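September, open day, notes written up the same evening

Doors opened at 9:30. I got in at 7:45 to run the arm through its homing routine and redo the wrist camera calibration, which had drifted again after the move from the upstairs bench. Reprojection error came down to something I can live with. Kalkidan had already taped the floor line and put the e-stop on the visitor side of the table where Ebuka can reach it without leaning.

Setup for the day: laundry task only. We dropped the cup stacking from the program because the left finger pad is still the old one and slips on anything glazed. Policy is the checkpoint we call Brendar, same as last week, no changes. Speed cap at 40 percent for the whole day. Nuria wanted it higher for the afternoon group and I said no.

First group was from Atgate, mostly people from their fixtures side. They asked good questions, more about grip force than about learning. One of them wanted to know why we don't use suction for cloth. I said we tried it on the cotton sheets last spring and it pulled air straight through. Rungnapa explained the force limit and let two of them put a hand towel between the fingers by hand, with the arm locked. That went over better than anything on the slides.

Second group was students, a big one. Yabsira split them so half watched the rack and half watched the screen with the wrist view. Do this again. When everybody stands at the rack they block the light from the window and the exposure jumps around.

The window is its own problem. By midmorning the sun comes in right behind the rack and white fabric goes nearly flat in the wrist view. Terry loses most of its texture. The red shirts are no trouble at all.
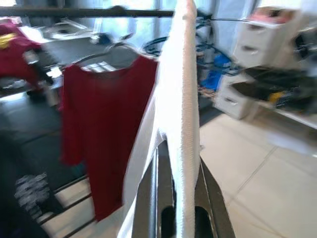

Wrist view, white towel in the grip at the rack. Note how bright the terry is against the window.

Ebuka thinks we should fix exposure by hand and leave it. I tried that over lunch at two settings. With the darker one the towel edge was easy to pick out, but the black items on the shelf at the right turned into one block. Not an issue for this task, would be for the sorting task. Left it on auto for the afternoon and hung a sheet of tracing paper over the lower half of the window, out of the arm's reach. Some improvement. A proper blind would be better. Asked Kalkidan to get a price.

Things that went wrong:

Gripper stopped on a force fault at 11:20 while holding a towel. Folded fabric had doubled up on one finger and the reading went over the limit. Cleared it from the pendant and carried on. The visitors took it for part of the demo and I let Rungnapa turn it into an explanation of the fault states.

Cable at the wrist needs another tie. It swings out when the arm goes high.

The screen laptop went to sleep twice in the middle of a run. Power settings, my fault.

Afternoon session was quieter. Someone from Tsegaye stayed almost an hour after the rest left and went through the logging with Nuria. He runs a small linen service and wanted to know how long one towel takes from rack to table. I gave him the real number, 200 seconds at today's speed cap, and he laughed, but he wrote it down. He also asked if the Runeo fingers can be bought separately — I don't know, Nuria will check with the supplier and write to him.

Disk: today's runs came to 400 GB with the wrist stream on. Too much. Yabsira says we can drop to every second image for demo days and keep the full rate for real collection. Agreed.

To do before the next one:

Replace left finger pad (ordered, 8 in the pack)
Extra tie on the wrist cable
Blind for the window, or move the rack along the wall
Turn off sleep on the screen laptop
Rerun towels at both exposure settings with nobody in the room — Ebuka and me, early, before the sun gets round
Print more handouts, we ran out before the student group finished

Arm parked and powered down at 5:10. Tracing paper is still up, please leave it.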